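Print this page | E-mail this page

Search: All projects / Files / Wiki – Go

Category: Workshop projects > Robotics > Simulation

# wurken-grip-sim

README, revision of August 23, 2022. Maintainer: Liesl Holzer. Gripper model and export scripts: Tadeusz Borkowska.

## Contents

Rendered views and joint logs from the simulated version of the Wurken arm, the bench arm being built in the shared workshop. The set holds 3,202 rendered frames in 29 runs. Each run is one approach, one grasp attempt and one retreat. All images are simulator output. Nothing from the physical arm is in this package.

## Layout

 runs/ one folder per run, numbered from 001
 models/ arm, gripper and room meshes
 config/ camera, lighting and joint limits
 tools/ export and checking scripts

Each run folder has a frames directory, a joints.csv and a notes.txt. Joint angles are in radians and gripper opening is in millimetres. Time starts at zero for each run. The first column of joints.csv matches the frame number.

## Running the scene

1. Install the Skateck simulator package and set SKATECK_HOME.
2. Copy config/default.cfg to config/local.cfg.
3. Run tools/render.sh with a run number.

Rendering without a graphics card works but is slow. The output folder must exist before the script starts; it is not created for you.

## Gripper model

The finger mesh is simplified. Fasteners and pad grooves were dropped in March to keep contact calculation stable – the full mesh is still in models/full if you want it for stills. Do not use the full mesh for grasp runs. Finger travel is limited in software to the range of the Brannigan servo on the real arm.

The room is plain grey with untextured walls and floor. Lighting is fixed for the whole set.

## Known problems

- At close range a finger can cover half the view or more. These frames are kept. Filter them with tools/check.py --occlusion if your use needs a clear view of the workspace.
- Runs 2 and 17 have a one-frame offset between images and joint log.
- Friction values are guesses and have not been measured on the Loltent pads.
- notes.txt is missing its last line in several runs – harmless, but the parser gives a warning.

## Changes

Version 2: new finger mesh, joint limits corrected, occlusion filter added. Logs from version 1 are not compatible.

Report faults on the project tracker with the run and frame number.

## Sample frame
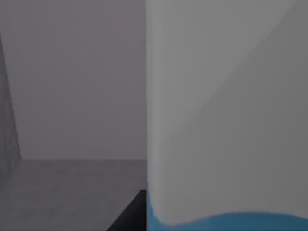 Loltent Shared Workshop – Robotics and Simulation Group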